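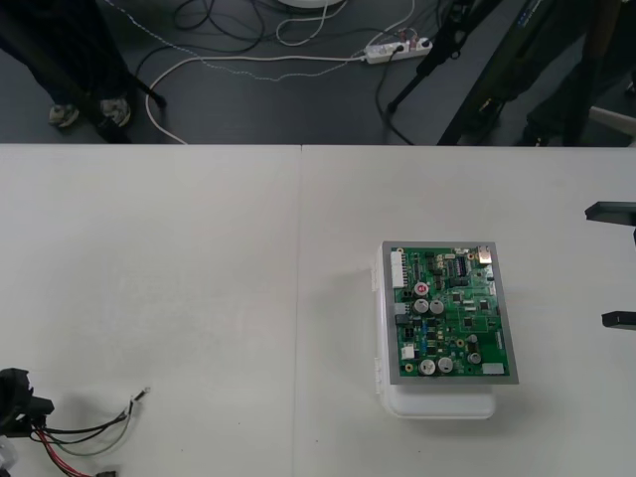

Right, I promised a thread on cell rules and I've put it off since May, so tea's made, here we go. Small robot, a bench, a circuit board, people standing about. What we ask of everyone who works near it, and which bits of the standards I think are worth your evening 🧵

**1/** Background for new followers: I look after the handling cells at Sandow. We're a small shop. We test and rework boards for other firms, and a robot does the picking up and putting down. I'm not a safety consultant and you shouldn't treat me as one! Get a proper one in before you switch anything on.

**2/** First rule on our wall, in Elin Ellis's handwriting: "Write down what the robot is for." One page. What it picks up, where from, where to, who stands where. If the job changes, the page changes, and then the risk assessment gets opened again. Not "next month". Before the next run.

**3/** People moan about this one more than any other. "It's only a different board, it's the same gripper." Yes but the different board is taller, so the approach path moved, so now there's a pinch point where you rest your hand. We had exactly that at Morham. No injury, one very squashed glove.

**4/** Standards. ISO 10218 is the main one for industrial robots, part 1 for the robot itself and part 2 for the whole cell once it's been integrated. ISO/TS 15066 is the collaborative one. Read part 2 if you only read one. The cell is what you're responsible for, whatever it said on the box the arm came in.

**5/** And please please stop saying "it's a cobot so it's safe". The arm might well be limited for force. What's it holding? A board in a metal frame has corners. Corners at face height on somebody bending down to look at a connector are a bad afternoon. You assess the arm AND the gripper AND the part, together.

**6/** Floors! My pet subject, sorry. Cables that cross a walkway get a cover or they get moved overhead. Tripods and stands are trip hazards with a bonus, they can go over into the cell. Ours get a marked spot, and if you need one somewhere else for an hour you tell whoever has the pendant.

**7/** Power strips: off the walking route, never one plugged into another, and label the plug that feeds the controller. I don't care how ugly the label is. When someone's hunting for a socket for their laptop charger at ten to five, the label is what saves you.

**8/** Loose leads on the table. This is one I nag about. Anything not part of the job goes in a tray before the arm moves. A stray bundle can catch on a finger and get dragged, and a bare wire end near a powered board is a whole other conversation. Elin's version: "if it isn't on the page, it isn't on the bench."

**9/** If your bench is two tables pushed together, clamp them. Then check they're level across the join. Then check again after someone's leaned on one. We taught a set of positions on two unclamped tables once and lost most of a morning working out why every place was a hair off. (It was me. I leaned on it.)

**10/** Static. Boards are the job, so the ESD rules apply to the robot as well as the humans. Fingertips, fixture, bench surface, all of it wants looking at. IEC 61340-5-1 is the one to read. A wrist strap on you does nothing for a plastic box under the board, and plastic is a common way to get caught out.

**11/** Capacitors. Powered down isn't the same as discharged. We have a wait time on the job sheet for each board type and you measure before you touch. Robot handling makes people forget this because they're not the ones handling it, until it drops one and everybody reaches in.

**12/** Which brings me to reaching in. Don't. Stop, confirm it's stopped, then reach. Gwenllian Griffiths trained half of us and she makes you say it out loud, "stopped", like you're on a ship. Felt daft for a week. Now I do it with the microwave.

**13/** E-stops: one within arm's reach of every place a person is allowed to stand. Standing somewhere you can't reach one? Then you're not allowed to stand there while it's live. We press every single one at the start of the shift and initial the sheet. 864 presses on the log so far and 2 duds found, both of them fixed before anything ran.

**14/** Two duds doesn't sound like much! But each of those was a red button someone would've trusted.

**15/** Visitors and people who are "just watching". They count. They go in the assessment, they get the short talk, they stand behind the line. Ours takes 9 minutes and I've timed it, because somebody senior at Lewis told me there wasn't time.

**16/** Near misses. Write them down even when they're embarrassing, especially then. Ours go in a shared sheet called Kestura (it was the name of a spreadsheet template, it stuck, please don't ask). 196 entries, and I'd guess a good third are some flavour of "thing left on table".

**17/** No names in the sheet, by the way. Entries went up loads when we took the name column out. What happened, where, what was on the bench, what we changed. Four boxes. Anything longer and people save it for later and later never comes.

**18/** Speeds. Start slow when teaching, stay slow for the first full run, and have the second person watch the part while you watch the arm. I know the demo looks better quick. Do the demo quick next week.

**19/** Someone's already asked in my messages if they can have our one-pager. Yes! I need to take the customer bits out first. Reply here and I'll send it when it's cleaned up, probably after the weekend.

**20/** Oh, and hair ties. Keep a bag of them by the door. Cheapest thing we've bought all year and they vanish constantly, I've got no idea where they go.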